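The Little White Microwave on the Green Table

Posted Mon 19 May by Iddrisu Gyamfi

Welcome to the Wirkton kitchen corner! If you came by last September you'll remember that we had one long shelf, a kettle and a lot of optimism. Since then the corner has grown a proper heating station, and I'm so pleased with it that it gets a gallery page of its own. Kwesi Ofori found the oven, Fongchan Kaewmanee picked the green (she brought in 9 paint cards and held every one of them up to the window), and I got to spend a happy morning arranging things and then arranging them again.

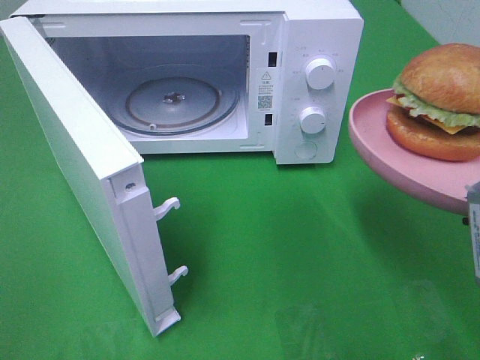
Small ovens are my favorite kind of kitchen machine. They ask for so little room, and you learn to use one in a minute — set it, close it, wait for it. I had forgotten how much I like plain round knobs, one over the other, after years of beeping touch pads at home. The glass turntable is a good simple shape too, and I love that pale inside against the color of the table. Jozef Schouten wanted a black oven, by the way, and has since come around completely.

The corner serves the play cafe as well as the grown-ups, so there's a whole menu to go with it. Fongchan wrote it out by hand on a long strip of card and hung it by the door, with burgers at the top in her biggest letters.

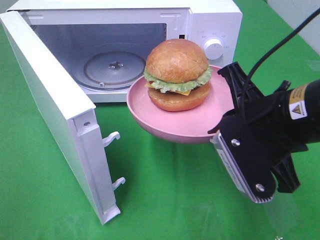 Orders at the cafe are taken very seriously. The youngest customers like to send things back, the older ones like to run the counter, and everybody wants to be the cook. Burgers outsell the soup every single week! We had 22 families through on opening day and the line went right past the coat hooks. Tien-fu Yip kept the play money moving with a cash box from Ondalel, and I don't think he sat down once.

We tried two layouts before this one. In the first, the table stood under the window and the sun was in everyone's eyes by lunch. The second was better, but you had to squeeze past the bookcase to reach it.
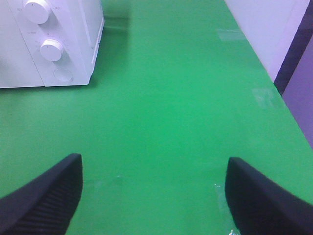 Moving everything along to the wall was Jozef's idea, and it gave us 80 square feet of open floor for the stools and the reading rug. It's so much easier to wipe down now, too. Next on the list is a hook rail for aprons (Kwesi has his eye on one from Atance), and then a second shelf for bowls and cups.

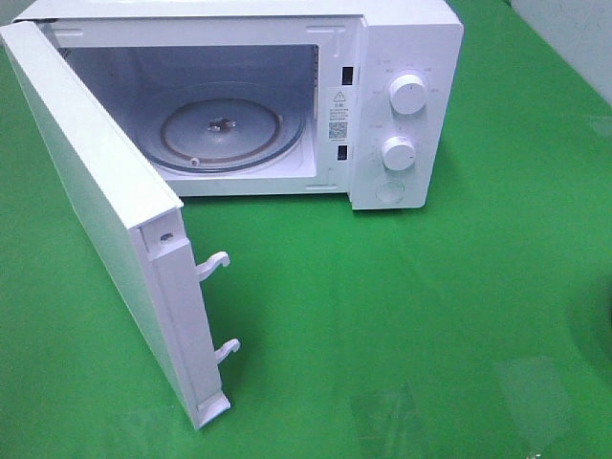 Door wide open, turntable in place, warning label between the latch slots.

More pictures when the rail goes up. Come by and order something!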